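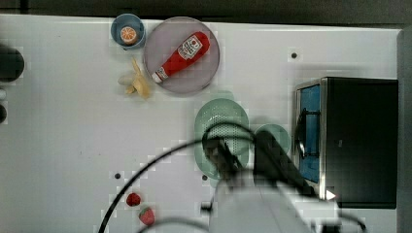
Photo: Beverley Wihongi, Bistgate bench 2, overhead view

August, Sunday, started 9 am

Kitchen table task, teleop demos. Jarrah drove first, I logged. Same white table as last time, toys from the Pruna bin, arm coming in from the near side.

Aim for the session was 18 clean demos of clearing the big plate: ketchup off the plate, set down anywhere on open table, gripper back to a neutral pose. Everything else stays where it is and counts as clutter. We got all 18, but it took longer than planned.

Layout: plate at the far side with the ketchup bottle lying diagonally across it, orange slice in the blue cup next to it, peeled banana left of the plate, microwave on the right, green colander and small bowl in the middle, strawberries near the front left. Between demos we moved the bottle to a new angle and left the rest alone. Next session should vary the clutter too, or the policy will learn where the colander lives.

Notes from driving:

Jarrah's first attempts went straight over the colander at low height and clipped the rim twice. Threw both out. After that he lifted first and then went across, and I asked him to keep doing it that way so the paths agree with each other.

Grasping the bottle near the middle works. Grasping by the cap end does not, it swings and the label end drags on the plate. If you get a cap grasp, stop and discard. Don't try to save it. A recovery is fine as a demo if we label it as one, but the Hofstetter logger still has no field for that, so for now they go in the bin.

The cable wants to loop up over the work area when the wrist turns left. It got in the overhead view a few times. I would like to clip it further back on the arm before the next run — Jarrah thinks there is enough slack, I am less sure.

Hand guiding: tried 2 demos with the arm in free mode, pushing it along by the wrist. Smoother than remote, but my hand covers the gripper from above at the moment of contact. Not using those for training. Might still be useful for checking reach to the microwave door.

Logger dropped one file at the 1000 step limit because I paused to answer the door. Raise the limit or stop pausing.

Files are copied to Skadum under today's folder, discards kept separately. Jarrah to replay 9 of the good ones on the arm tomorrow with the bottle back at its starting angle. Still to do: cable clip, recovery field in the logger, new clutter layouts drawn up on paper.

BW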